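Burkville Open Mic and Release Night Group
Minutes of the March meeting

I took the notes again, so blame me for the spelling. We got going late, with nine of us at the start and more drifting in during the first item.

Last month's minutes were fine with everybody, except that Cosmin Pop wants it written down that his set in February ran 28 minutes and not "nearly an hour." Done!

Release night for Susby's EP
This took up most of the evening. Susby has finished the five tracks and played us two of them off a phone, and I have to say the second one (the slow one with the choppy vocal sample) got the room very quiet. The plan is a Saturday show with Susby closing and two local acts before that. Brândușa Barbu is putting the bill together and already has a yes from Grecu, who will do a half-hour with a live drummer. We still need an opener. I suggested one of the kids from the Tuesday beat sessions and people liked the idea, but Brândușa wants to hear a full set first. I'll send her some links.

Tickets: we went back and forth on this. The room holds 200 and Cosmin would love to print that many, but our last hip-hop night sold a lot less than he remembers. We settled on eight dollars ahead and ten at the door, with performers' guests on a list that closes at 6 p.m. No adding cousins at the door this time, please.

Money
We have $2247 in the account after paying for the new monitor wedges. Brândușa asked if we could set some of it aside to pay openers properly, and everybody said yes before she'd finished the sentence. Openers now get a flat fifty, starting with this show.
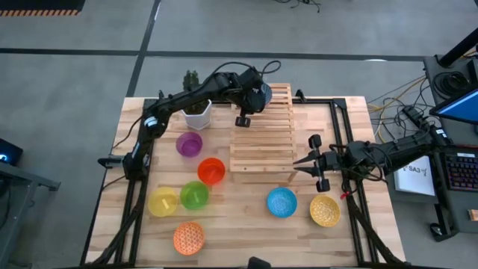 Merch was next, and we have more ideas than hands. Susby wants cassettes, Grecu has leftover shirts to sell, and I offered to do a short run of stickers if someone sends me the artwork in a size I can use. Cosmin brought up the display, and he's right that a heap of tapes on a folding table looks sad. He'd like a slatted wooden rack, the same sort of thing as the one on the butcher-block tabletop, so the tapes can stand up between the slats and people can read the spines. I'm in favor if it folds flat enough for my trunk. He'll price the wood and tell us on the group chat before buying anything.

Sound
Proltus will run the desk again and asked for a real soundcheck, meaning all three acts in the building by 4:30. He also wants backing tracks as WAV files, two days ahead, with the artist's name in the file name. Last time he got four files called "final" and one called "final2" – we all laughed, and then we all looked at Grecu.

There was some talk about the low end in the back corner. Proltus thinks pulling the subs in toward the middle would help. We'll try it at soundcheck and put them back if it's worse.

Other stuff
Cosmin read out a verse he's working on that is set in 2039, when he's apparently mayor of Burkville. Feedback was mixed. I liked the hook.

The compilation tape is on hold until we hear from the two acts who haven't sent masters.

To do
Me: links to Brândușa, sticker quote
Brândușa: opener, final running order
Cosmin: rack prices, posters to the record shop
Proltus: message all acts with the file deadline

We wrapped up at 9:15. Same room next month, and whoever borrowed the long XLR cable, bring it back.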